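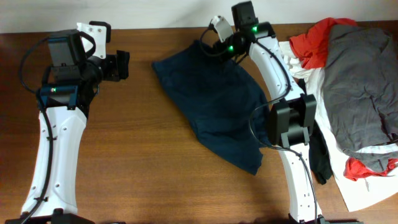
Progress report to the Konano Fund
Justhorpe Clothing Exchange, Gornlow
Prepared by Wanda Kozłowski

Dear Tala,

Thank you for being so patient with me over this report. I had meant to send it before the December rush, but the rush came early and I am only now sitting down with a cup of tea and the ledger. As you asked on the phone, I will start with the sorting and folding, where most of your grant has gone, and then say a little about the rest.

When we applied, clothes were coming in faster than we could get them onto the shelves. Bags sat in the hallway for weeks, and families who came in for a child's sweater were sent home with a promise. The grant of $4000 was meant to clear that hallway and give us a way of working that would keep it clear. The first half has been done since September. The second half is going well, though I would like to see us get through a whole winter before I brag about it.

So far we have sorted, folded and shelved 585 pieces of clothing. T-shirts and sweatshirts make up the biggest share by far, and they are also the ones that go out the door fastest. We check each one for stains and holes, smooth it flat, fold the sleeves in and then fold it up from the hem, so that everything on a shelf comes out the same width. It sounds fussy, I know, and I was the one grumbling in the first week! But visitors can now flip through a stack without pulling the whole thing down, and we spend much less of Sunday evening putting it all back.

Dark colors have been our main headache. Navy and black tops look alike in a heap, and lint and faded patches are easy to miss until a piece is spread out. We bought 2 brighter lamps out of the equipment money and now do the dark things in the morning while everyone's eyes are fresh. A few faded tops that would once have gone on the shelf are now set aside for rags, which the Kaczmarczyk garage is happy to take.

The exchange has served 65 households in this period, a good many of them more than once. Several mothers have asked if we could keep school clothes together by size — we had them by color, which looked lovely and helped no one find anything. We changed that over in a single afternoon and wished we had done it sooner.

Not everything has kept to plan. The shelf labels had to be printed again after the first set peeled off, and the coat rail we ordered arrived short of a bracket, so the heavy coats are still in boxes under the stairs. The supplier has promised the missing part. I have also held back the money for the mending evenings until we find someone who can teach hemming, and I would be glad to hear if you know of anyone near Gornlow.

Between now and spring we hope to get the coats hung, start the mending evenings, and write the folding steps out on a card for new helpers. Receipts for the lamps, the shelving and both rounds of labels are in the envelope with this letter. If you would like to visit, mornings are best, and there is always a pile waiting if you feel like joining in.

With warm thanks from all of us,
Wanda Kozłowski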